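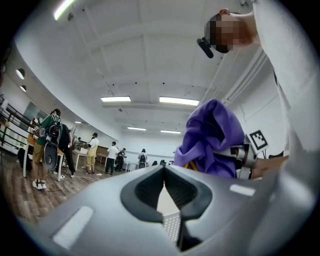

7/2/21

Search the notebook Go

Notebook, garment handling with the hand-held grippers. Writing this up before I forget which settings went with which batch, like I did in March (never again, I hope).

Short version: the new way of cutting the demos into chunks works, and I'm pretty happy! Long version follows, mostly for me and whoever picks up the Hirnus branch while I'm out.

The old pipeline cut every demo at a fixed length. Fine for pick and place, terrible for cloth. A person folding or ironing something stops, re-grabs, smooths, stops again, and a fixed cut lands right in the middle of a re-grab half the time. The policy then learns that closing the gripper on nothing is a perfectly good way to start a motion. We saw it do exactly that on the Vidden arm all through the spring - close on air, wait, close on air, wait.

So the change is to cut at the grip events. Every time either gripper goes from open to closed or back, and holds the new state for 36 ticks, that's a boundary. Anything shorter gets treated as a fidget and merged into whatever came before it. I tried a smaller window first and got confetti. I tried a much bigger one and it swallowed real grabs whole. 36 isn't magic, it's just where the plots stopped looking silly.

Ran it over the purple garment set, 300 demos. Of those, 107 had at least one fixed-length cut inside a re-grab under the old scheme. That's way more than I'd have guessed, and I did go back and check the script twice because I didn't believe it. With the new cuts the number is 2, and both are the same kind of mess: the left gripper loses its marker behind the cloth, the pose jumps, and the width reading jumps with it. That's a tracking problem and I'm leaving it for the tracking page.

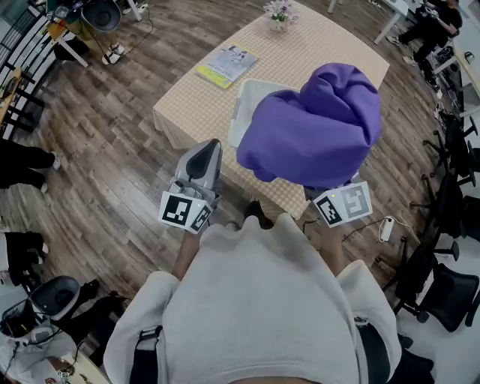
Iron in the left gripper, garment in the right, a marker cube on each.

The ironing demos are the ones I care about most for this, because the two hands do such different jobs. The iron hand closes once and stays closed more or less forever. The cloth hand is open, closed, open, closed all the way through. If you cut on both hands together (my first version) the iron hand gets chopped up by events that have nothing to do with it. If you cut per hand you lose the timing between them, and the timing is kind of the whole point of using two hands. What I settled on is cutting on either hand but keeping a flag in each chunk for which hand caused the cut, and then letting the model see the flag. It's a bit of a hack, but the loss curves like it and so do I.

Marker notes, while I'm here. Bunched fabric is the enemy. When the garment gets lifted high it can flop right over the cube, and then we're running on the inertial data alone until it comes back. Short gaps are fine. Long ones drift, and you can see the drift in the replay as the gripper slowly sinking into the table. I've asked for demos where people hold the cloth a little lower, but I don't want to coach them so much that everybody moves like a robot already (sort of defeats the purpose).

Also the checked tablecloth: I was worried the little squares would set off false marker detections, so I pulled a handful of the overhead clips and went through them by hand. Didn't find a single one. Good, the tablecloth stays.

Things that went wrong:
- Himport crashed on the long clips again. Same memory thing as before. Splitting the file first gets around it, but somebody should fix it for real, and I suppose that's me.
- The clocks on the left and right grippers had drifted apart in one batch. I shifted the right one to match and left a note in the batch folder. Don't shift it again!
- I overwrote the first plot of the hold window. The numbers are still in the log, so it can be redrawn.

Robot side: only tried the new policy on the Hjaltested cell so far, cloth hand only, no iron. The close-on-air thing didn't show up in any of the runs I watched. It does still hesitate before letting go, and I think that's the merge rule eating some of the real short releases - a quick let-go and re-grab looks just like a fidget if all you've got is the gripper width. Maybe use the motor current as well? Need to check whether we even save it at a decent rate.

Next: separate hold windows for opening and closing, rerun the full set, then the iron with it unplugged and an old shirt nobody wants back. Batch folder is the one ending in _gripcut, the others are junk and can go once the rerun is done.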